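Home Archive Blog Notes Contact

November
Posted by Esperanza Lyons

Up before the heating. Coffee, then the list from last night, which had grown by two items while I was asleep, or I wrote them very late and don't remember. Both concern the round table.

The table is the best surface we have and the worst one to store things on. It has a single working radius, so anything left in the middle is in the way from every side, and anything left at the rim gets knocked. The top is a warm orange-yellow and marks easily. Last winter I put three coats of Flolatero oil on it and let each one sit overnight. It still takes a ring if a cup is left long enough, but the ring comes out with a dry cloth and some patience.

Current rule, agreed with Sigita: flowers and the dark brown box live at the far side, papers go to the near side only while somebody is reading them, and small boxes get opened, sorted and removed in the same session. The rule held for most of the month. Then the Kokden order arrived and it stopped holding.

Midmorning, started on the table. 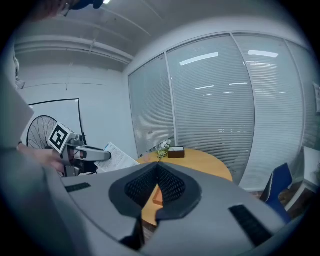 Round table, with the flowers and the dark brown box at the back.

The flowers are holding up. White heads, leaves still green. I had them down for replacement and have crossed that out. Note for next time: cut the stems shorter. A long stem laid on a round top uses up more of the diameter than seems possible, and I end up moving the bouquet every time I need to put something flat.

Sigita Pētersons came by before noon with the return form for Haque and a question about whether we are keeping card stock in the small boxes or in the drawers. I said drawers. She said the drawers are full. I went and measured, and she is right, the second one down has no clearance left and rubs at the back when pushed. The runner may also be slightly bent. Put on the list for later.

So for the present the small cardboard boxes stay in service. I don't like them much. The lids are attached along one side and stand up when opened, so each box needs its own footprint plus the same again behind it for the lid. Two open at once and the table is finished. Closed, they stack well enough, provided the heavier one is at the bottom and the tuck flap is pushed all the way in.

Procedure as of today. One box at a time. Open with the lid away from the person. Take out flat items first, then anything with thickness. Flat items go in a pile squared to the box, thick items to the right. Close the box before touching the next one. Written down like this it looks like a lot of fuss over cardboard, but I lost 20 labels inside a folded lid last month and would prefer to keep the next lot.

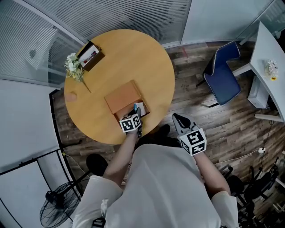

The chair stays where it is for now, the navy one with the light stitching. I tried it on the opposite side of the table for a week and disliked the result. The legs are thin and the plank floor has some movement in it, so the chair finds a low spot and settles at an angle. Where it is now it sits level, and I can get from the table to the white desk without turning sideways. The desk keeps its own vase, the small one with the white and yellow flowers. Two lots of flowers in one room is more than I would have chosen, but Sigita brings them and the water gets changed, so no complaint.

Power cable on the floor near the desk: still needs a clip. I bought a pack from Grirkard and then put it somewhere sensible. Looked in the tool drawer and the coat closet. Will look again tomorrow, and if they don't turn up I'll use tape along the baseboard for the time being.

Afternoon was labels. Almost 1000 on the roll according to the core, and the adhesive is better than the previous kind. It lifts off cardboard within the first minute and after that it takes the top layer of the board with it. Decided on the short side of each box, upper left, so they can be read when stacked.

Soup at 3, late. Return form signed and in my bag. Tomorrow: the runner on the second drawer, the clips, and call Kokden about the missing dividers.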